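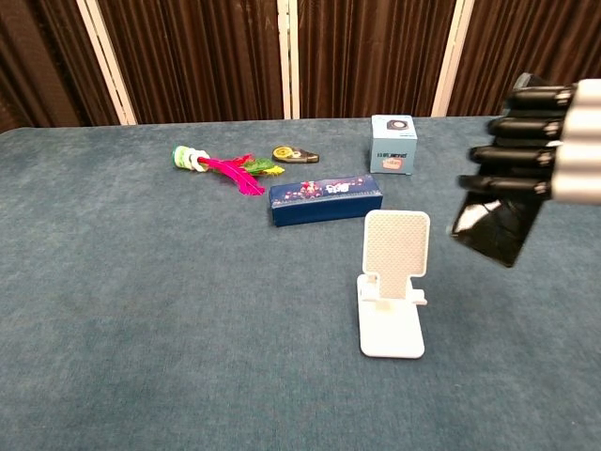 *The hand on the right, phone stand, navy box and the rest of the bench set on the cloth.*

## Is the Omance hand worth it for small household items, or should I get the gripper?

**Nele Prins**

I'm trying to decide between the Omance four-finger hand and the plain two-jaw gripper that Lo Presti sells for the same arm. The work is small, light things on a table: boxes, stationery, a phone stand, a feathered kick toy. Nothing heavier than a full pencil case.

The dealer is offering the hand on a 28 day trial with the mounting plate included. The gripper is a straight sale with no trial. I have the arm already and it's been fine with a suction cup, but suction is useless on anything with feathers or a curved shell.

What I want to know:

- Does the hand cope with things lying flat, like a correction tape dispenser?
- How often does it need recalibrating?
- Is the software licence extra after the first year?

I work on felt-type cloth and would like to keep it that way, as I can't have things sliding around on a bare bench.

---

**Guoqing Guo**

We've run the Omance hand at Testulberg since January. Going through your list:

Flat things are its weak spot. With a low object the fingertips have to come in nearly parallel to the table, and the palm plate gets there before they do if your approach angle is off. Tilt the wrist and come from the side. Cubes and long boxes are easy. Light cardboard will dent on the default grip force, so turn it down to 3 on the force setting before you try anything you care about. The feathered toy you should pick up by the disc end. Feathers slip out between the fingers and you'll lose a few.

Calibration takes seven minutes and we do it every Monday. The manual says every 1000 grasps, but we find the top finger drifts sooner than that. If you see it closing late, recalibrate and carry on.

The licence is included for as long as you own the hand. You pay for phone support after the first year, and I wouldn't bother. The email people are the same people.

Cloth is fine. Pull it tight and clip it at the back edge, otherwise a fingertip can catch it and drag the whole layout toward the arm. Glossy parts can also confuse the depth camera if you have a strong light overhead. I moved our lamp to one side and the bad readings stopped.

I haven't used the Lo Presti gripper on this arm, only on an older one.

---

**Primo Donati**

Get the gripper. Fewer moving parts.

---

**Iñaki Alcaraz**

I had both on trial through Clandside and sent the hand back. It did what the brochure said, but most of my jobs are boxes and two jaws do those faster. For a phone stand the hand was better, as it could close on the back plate without folding the hinge. The gripper kept tipping mine over.

One thing to check before you sign: my trial started on the day it shipped. It spent a week in transit, and they wouldn't extend.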